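Write the Reset Down

Most arguments I hear about standards for robot work begin with the big words. Safety, trust, accountability. I have nothing against these words, and I have sat in many rooms where they were used well. But my own complaint is smaller, and I think it comes before the others. We do not write down how the table looked when the robot started.

I run trials for a living. For eleven years I did this in packaging, at Drirnden, and now I do it in a small lab where the parts are lighter and the arguments are longer. In packaging there was a sheet of paper for everything. If a carton came into the cell turned the wrong way, there was a line on the sheet for it, and a person signed the line. When I moved to research I expected more paper. I found less.

Here is what happens in an ordinary evaluation. A person puts some objects on a table. The robot gets an instruction and tries to follow it. The person marks success or failure, puts the objects back, and goes again. At the end there is a percentage, and the percentage travels: into a paper, into a sales deck, into a purchasing meeting at some company where the buyer compares it with another percentage from another table.

The step that interests me is "puts the objects back." Back where? By whose eye? Last year I went through 1,036 trial records from three groups who had agreed to let me read them. The success mark was always there. The starting layout was described in 17 of them. The others said "random," or "reset," or gave nothing.

I do not believe that anyone was cheating. A tired person resets a table in a kind way. The block that was hard to reach last time goes a little closer to the middle. Two blocks that touched are put with a finger of air between them. I have done this myself, at Drirnden and later, and I noticed it only when Sointu Kiiskinen stood behind me and asked why my "random" layouts had such good manners. She was right, and I was annoyed for a whole afternoon.

The Indale draft, which some readers will know, tries to repair this. It asks for a picture from a fixed position before each trial, a written reset procedure, and a second person for the scoring of unclear cases. I support the first two completely. About the third I have doubts, because small groups do not have a second person, and a rule that cannot be followed teaches people to sign without reading. I would accept a scorer who comes to the recordings a day later, even if it is the same one. The day makes a difference.

There are objections. The people at Clumar say that fixed layouts make the robot look better than it is, since a system can be tuned to a known table. This is true, but it is an argument against using few layouts. It is no argument against recording them. Draw 40 layouts by lot, place them with care, keep the pictures, and publish them after the evaluation is closed. Kurian did something close to this in April with 1,730 trials, and their percentage went down when they did. I trust them more for it, and I would buy from them first.

The second objection is time. A picture costs nothing. A written procedure costs one morning, and then perhaps half a minute for each reset. Groups that spend weeks on training can find half a minute.

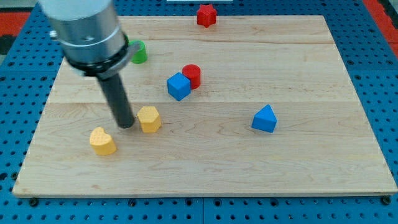 Turku, September 18, 2023

I am finishing this essay beside a board with seven blocks on it, so let me be concrete. The red cylinder and the blue cube stand almost against each other. The blue triangle is alone on the right, with much bare wood before its nearest neighbor. If the instruction is "push the blue cube to the triangle," the red cylinder matters a great deal. Will it be carried along? If it is, do we call that a success? Now separate the two by the width of a block and you have an easier task with the same name.

A record that says "seven blocks, random" would cover both tables. This is my whole case, really. The word hides the thing the buyer needs to know.

So I would ask for four lines at the top of each record. Which objects. Where they stand, by picture. Who placed them and by what procedure. What counts as success when something else is moved on the way. The last line must be written before the first trial, and dated, and if it is changed later the old version stays in the file – crossed out, but readable, as we did it on paper.

I know this is not exciting work. Young colleagues want to write about the policy and the model, and they should. But when I ask them to repeat their own result from the spring, they often cannot tell me where the blocks were, and then we have to begin again from memory. The next Indale meeting will take comments on the reset section. I have sent mine, with the four lines, and I hope that others who spend their days putting blocks back on a table will send theirs.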